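8/3/18

Second go at the natural dye trials, and I'm writing this up before I've had my tea because last time I left it overnight and couldn't read half of what I'd scribbled on my hand.

So, the onion skins. I used 200 g of dry brown skins from the Irkesdale box (the red ones are still in the paper sack under the sink, please don't mix them!). Simmered for an hour, left to cool with the lid on, strained through the old jelly bag. The liquor was a gorgeous dark rust and I got very excited, and then the first cotton strip came out the colour of weak custard. Same as in September. I could have cried.

Paweena reckons it's the scour. She's been saying so for months and I've been ignoring her, mainly as scouring is dull and takes all afternoon. But she did two strips from the same length of calico, one washed my way (hot tap, bit of washing-up liquid, impatience) and one her way – a proper long simmer with soda – and the difference was almost rude. Hers took the colour right to the middle of the yarn. Mine you could scratch pale with a fingernail. All right, Paweena. Scouring it is.

The wash water, by the way, was brown. From cloth that was sold to me as "ready to dye". I've written to Flambridge about that and had a very polite reply that said nothing at all.

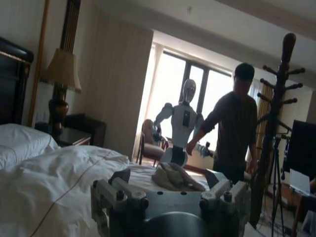
Beige cloth, white duvet.

Mordants next. Alum at the usual rate on everything this time, no iron until we know what the plain colour does. I weighed out the alum on the Pavetti scales and they're drifting again, it said one thing and then had a think and said another. I've put the brass weight next to them so whoever's on next can check before they start. If it won't settle, use the little kitchen ones and write down that you did.

The question I can't settle is the tannin. Fulgencio is dead set on oak gall first, then alum, for anything that grew on a plant. He did a lovely set of samples with it and they've held up on the windowsill far better than mine. But gall gives everything a slightly dingy cast, and for the yellows I'd really like to keep that clean, eggy brightness. He says sumac is paler. We haven't got any sumac. I've put it on the list, under the rubber gloves and above "new kettle", where it will probably stay for some time.

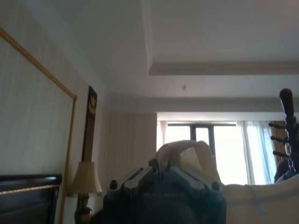
Where was I – weld. Weld is behaving beautifully and I've no complaints. I kept the pot well under a simmer, as I'm fairly sure I boiled it last time and that's where the mustardy brown came from. A pinch of chalk in the bath and up came the yellow, properly bright, the sort you want to put on a child's raincoat. Three strips, all even, no blotches. I'm keeping the rest of the bath for an exhaust dye tomorrow if it hasn't gone whiffy.

Madder I've barely started. I've got 400 g of chopped root from Hsueh, which looks redder than the last lot and smells like a garden shed. It's soaking in the enamel bucket by the back door. Fulgencio wants me to pour off the first rinse to get rid of the yellows and browns, and I want to keep the first rinse and see what it does on wool, so we've agreed I'll do both and he gets the good bit. Do not heat it above hand-hot without asking me, it goes to brick in no time.

Labelling: we must stop using the blue biro. It ran in the scour and now I've got four strips called "ON something". Pencil on Tyvek, or knots in the corner. One knot for onion, two for weld, three for madder, and a snip out of the edge if it's had gall.

To do: scour the rest of the calico the slow way. Cut light-test cards and tape half of each one over. Find out who has the big ladle. Ask Paweena how much soda she used, as she told me and I didn't write it down. Exhaust bath on the weld, with the scrap wool and that odd bit of linen from the drawer.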